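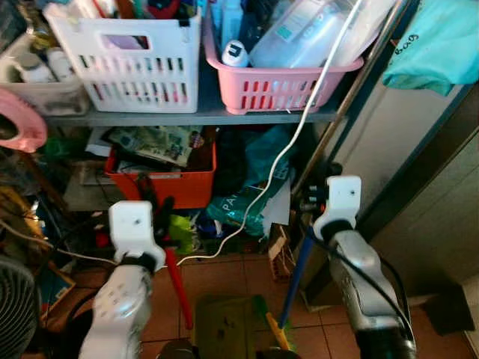

Figure 3. Household items stored on a gray metal shelf.

3.2 Ordinary judgments about when things make up a further thing

The question of when several objects together compose another has usually been put in terms of the extremes. On one view, any objects whatever compose something. On the other, they never do, and talk of chairs and houses is a convenient way of talking about simpler things arranged in certain patterns. Between these lies a range of moderate answers, which try to say what sort of relation the parts must stand in. Contact, fastening and shared function have each been proposed.

Defenders of moderate answers often appeal to what people ordinarily think. Balogun's early paper on aggregates opens with such an appeal, and the reply by Rai accepts it without argument. Our own view is that the appeal is weaker than either author supposed. Ordinary speakers do count some groups of things as single objects and refuse to count others, but the line they draw moves with the purpose of the question. A person asked what must be carried out of a room will list things differently from a person asked what the room contains, even when both answers are sincere and complete by their own standard.

The Lullville responses bear on this point. In June, 70 adults were given short written cases and asked whether the things described made up one further thing. Each case was given twice, once with a practical question attached and once without. Answers to the case we call Hegde, in which loose boards are laid across two trestles, changed most between the two versions. When the question was whether there was something to work on, most respondents said that there was a table. When the question was simply what existed in the yard, many of the same people mentioned only boards and trestles. We do not take this to show that they contradicted themselves. It is more natural to say that the second question was heard as asking for a list with no item repeated, and that mentioning the table as well as its boards would have seemed like repeating.

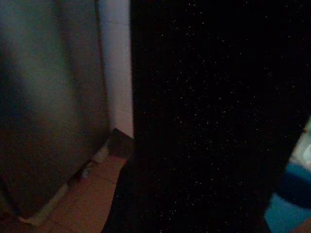

If that is right, then silence about a composite object is poor evidence that the speaker denies it. The same holds in the other direction. A speaker who says "there is a table" may be committed to no more than that the boards are arranged so as to serve as one. Balogun recognized this second point but treated it as a difficulty for his opponents only. It affects anyone who reads commitments directly off everyday sentences – the moderate no less than the others.

One response is to look for cases in which no practical purpose is in play. Rai's Zisby case was designed with this aim. It describes 400 pebbles lying on a beach that no person has visited, and asks whether there is some object that has all of them as parts. We doubt that the design succeeds. Removing every purpose from the story does not remove the purpose of the person who is asked to judge it, and our respondents tended to treat the case as a puzzle with a hidden answer. Several wrote that they were unsure what was being asked. A clear majority said no, but we are reluctant to rest much on a verdict given in that frame of mind.

A further issue concerns vagueness. Suppose that fastening is what matters, and that things can be fastened more or less firmly. Then there will be borderline cases of fastening, and it seems there will also be cases in which it is indeterminate whether some further object exists. Many writers have found this result unacceptable. We return to it in Section 4, where the Trorivura case is used to separate indeterminacy in what exists from indeterminacy in which of several existing things a word picks out.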